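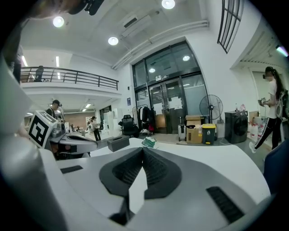
**FOR IMMEDIATE RELEASE**

8 February 2018

**Ovberg to get its ferry back, minus the ferry's original ideas about timetables**

The Ovberg Harbour Society will return a passenger ferry to the crossing between Ovberg and Monness this June, restoring a service that began in 1914 and has been described as "coming back shortly" in most of the years since it stopped.

The crossing takes 23 minutes in fair weather. The drive around the inlet takes considerably longer, and passes the cement works twice.

The boat, the *Bomavov*, carries 12 passengers and a modest number of bicycles. She spent most of her working life delivering mail and groceries to the outer islands, and those who remember her from that period speak warmly of her reliability and less warmly of her seats. The seats have been replaced. The hull has been repainted in the original dark green, a colour settled on after a winter of correspondence that the Society does not intend to publish.

Engine and steering work was carried out by the Bednárik boatyard in Monness, which also rebuilt the wheelhouse door so that it now opens from both sides. Passengers who rode the old service will recognize this as a major advance.

**Fares and sailings**

A one-way fare will be $5. Children too small to reach the rail travel free, as do dogs, provided they can be persuaded to step over the gap at the Monness dock. Cats are welcome in theory.

Sailings will run morning and late afternoon through the summer, with a midday crossing added when the Monness market is open. The printed timetable will be available at the Ovberg library, the bakery and the dock. It replaces the chalkboard formerly used for this purpose, on which the word "later" appeared often enough to have worn a groove.
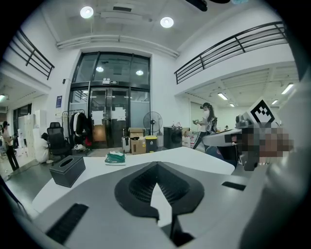
Tickets can be bought on board with cash or card. Books of tickets will go on sale at the library in the spring and will stay valid until the end of the following season, a courtesy to anyone still holding a book from the last time.

**The waiting room**

The shelter on the Ovberg side has a new roof and a bench facing the water. The previous bench faced the parking lot, for reasons that do not appear in the Society's minutes. A small display inside covers the early years of the crossing, including the first season's logbook, in which the skipper recorded fog, more fog, and a dispute over a piano.

The piano did eventually reach Monness. Its present owners have been invited to the first sailing and have asked that it not be brought along.

**Media enquiries**

Reporters wishing to join a trial crossing should leave a message at the Ovberg Harbour Society office, beside the fuel dock. Please bring a warm coat. The office is open mornings, tide permitting.

-30-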